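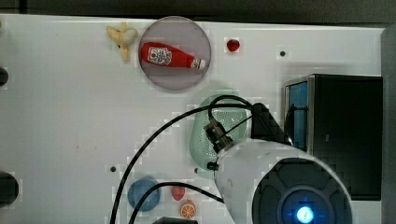
Lab Notes | Grippers

Gridley runs two grippers through the toy kitchen

April - Gridley has finished the first part of a gripper comparison at its Hughes bench, using play food, plates and a colander as the object set. Two parallel-jaw grippers were tested on the same arm, with the same overhead camera and the same controller settings. One is the Pridance unit the lab already owned. The other is a Bekeo model with softer pads and a narrower body.

Each gripper made 985 pick attempts. An attempt counted as a success if the object left the table, stayed in the jaws for 3 seconds and was released inside the target area. Objects were set out again by hand every 50 attempts, following a printed list of layouts.

The toy strawberries gave the most trouble. They are small and tend to roll when one finger touches first, and the Pridance unit pushed them away more often than it closed on them. Softer pads helped here. The toy ketchup bottle went the other way - the Bekeo pads let it turn in the grip when it was picked up near the cap, and most of those attempts ended in a drop before the release point. Both units handled the banana well from either side.

Plates remain an open problem. With a straight-down approach neither gripper could get a finger under the rim, so the plate results will be reported separately, with a tilted approach added.

"The cable cost us more time than the pads did," said Iolo Morgan, who set up the bench. In the first session 27 attempts were thrown out after the gripper cable dragged an object out of place. Those attempts were repeated and are not included in the totals. Morgan plans to run the cable along the arm with two more clips before the next part begins.

Camera position was held fixed throughout. A wrist camera is on the list for the second part, along with a controller change that slows the last stretch of the approach. Gridley will post the per-object tables and the layout list once the plate runs are complete.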